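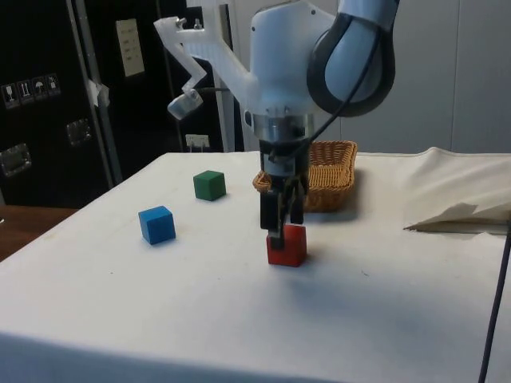
*White tablecloth, red cube*

**How do I get creases out of a big cotton tablecloth without ironing the whole thing?**

Hi all! I'm doing a lunch for my aunt on Friday and the cloth has been folded in a drawer since February. It's 209 inches long (two tables end to end) and my ironing board is tiny. I tried hanging it over a door overnight and the fold lines are still there. Help?

posted by skeletport_jo

**Elikem Gyamfi**

Oh, I do this every holiday! Run it through a rinse, low spin, then about 9 minutes in the dryer so it comes out damp. Put it straight on the tables, pull the corners and smooth it with your hands. Then iron only the center fold, right there on the table with a thick towel underneath (check your finish first, I left a cloudy patch on mine once). Next time roll it on a cardboard tube, I got 4 from the fabric store in Busby for free.

**Dionysis Stamatopoulos**

steamer. mine was cheap and it works ok on cotton, slow though

**Liltitz**

I just put the serving dishes on the creases.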